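Correa Homes Opens Sales Office at Skimura, Releases First 50 Units

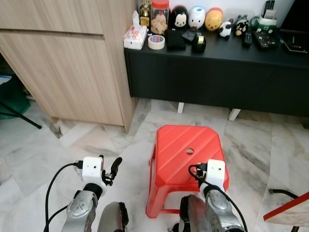

A red stool on marble-tiled flooring.

CLOSTSKA, October — Correa Homes has opened a sales office at Skimura, its new townhouse development on the east side of Clostska, and released the first 50 homes for sale.

The office is on Ulla Street, next to the main entrance, and is open every day except Monday. Buyers can tour three furnished models and meet with a lender on site. A deposit of $3,000 holds a home for 13 days while the buyer arranges financing. The deposit is refundable during that time.

Homes in the first release have two or three bedrooms, a one-car garage and a small fenced yard. Buyers who sign early can choose their own flooring, cabinets and paint colors. Homes sold later in construction will come with finishes picked by the builder.

More than half of the homes back onto the walking trail — those lots carry a higher price. A full price list and floor plans are available at the sales office.

Correa Homes builds and sells townhouses and single-family homes in the Clostska area.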